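Brush Calligraphy, Unit 2: Setting Up the Table and First Strokes
Notes by Marcelle Maillard
Updated Mar 11, 2025

Read this before the second session. Most of it was covered in class, but several people asked for it in writing.

Table and surface
Clear everything off except what you need for writing. A dark tabletop is good for practice because the edges of the sheet stand out. Ink gets through thin paper, so put felt under the sheet if you care about the table.

Paper
Use the cheap practice paper from the supply shelf. It comes in packs of 100 sheets and you will go through it quickly. It wrinkles when it takes a lot of ink. Smooth it with the side of your hand and keep going. Do not start a new sheet until the old one is full. Writing over earlier strokes is fine for drills.

Ink
Pour a shallow pool into the dish. Set the dish just past the top edge of the paper, so the brush travels a short way and drips land on the sheet. Black is standard. Brown and ochre inks are allowed for practice, and they show you where strokes overlap. Thin inks spread more, so press less.

Loading the brush
Soak a new brush in water first and press it out. Dip the bristles, turn the brush, and draw it against the rim until it comes back to a point. Blotchy strokes usually mean too much ink or a brush that stayed in one place too long.

Holding the brush
Beginners hold the handle near the middle. Tanner Marchand's handout has you hold it higher for large characters, which gives a wider swing and less control. Try both. For these drills the handle should be upright. If it leans, the stroke comes out heavy on one side.

Drills for this unit
Horizontal stroke: press, travel, pause, lift. Fill one sheet.
Vertical stroke: same order, top to bottom. Fill one sheet.
The character 十 (ten): horizontal first, then vertical. The vertical crosses at the center and runs longer below the bar than above it.

Bring 2 sheets to the next session, your first and your last. Write your name on the back in pencil.

Cleaning up
Rinse the brush in cool water until it runs clear. Shape the tip with your fingers and hang it bristles down. Wipe the dish before the ink dries.
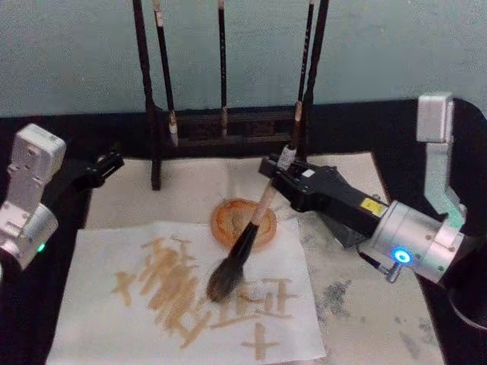
Unit 3 adds the dot and the two falling strokes. You will need the same brush and a fresh pack of paper.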